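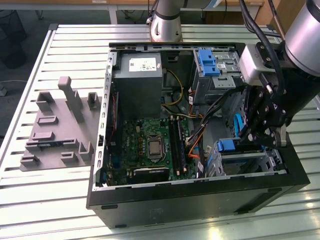

**Kustville showroom and workshop - monthly meeting, July**

Meeting opened at 9.15 am. Present: showroom, workshop, fitting and accounts. Apologies from the Jullilow depot.

**1. Last minutes**

Agreed, with one change. Item 4 should read "roller blinds", not "Roman blinds".

**2. Orders**

526 blinds went out in June, 53 of them remakes. Most of the remakes were cut to the recess size with no allowance taken off. The order form has one box for width and fitters are using it both ways. Workshop to add a tick box for "recess" or "exact" before the next pad is printed.

**3. Fabric**

Demirtaş have put back the blackout delivery again, now due mid August. We hold enough of the cream and the grey for orders already taken. Stone is finished. Showroom to take the stone swatch off the board and ring the customers waiting on it.

Zenow have offered a better price on chain sets if we take 1,000 at once. Accounts asked where they would go. Workshop said the shelf over the cutting bench, once the old headrails are cleared. Agreed to order.

**4. Child safety clips**

Two jobs at Jullilow were left without the chain clip fixed to the wall. Both have been revisited. Fitters reminded that a job is not signed off until the clip is on - this applies to replacement blinds as well.

**5. Awning hire stock**

Carried over. No figures from Jullilow.

**6. Accounts**

Unpaid balances stand at £2,705, nearly all of it on one conservatory job where the customer is disputing the pleated roof blinds. Fitting to go back and measure the gap on the left side. No further letter until that is done.

**7. Any other business**

Van roof rack is loose again. Showroom asked for Saturday closing to move to 4 pm in August - not agreed, to be looked at in September.

Meeting closed 10.05 am.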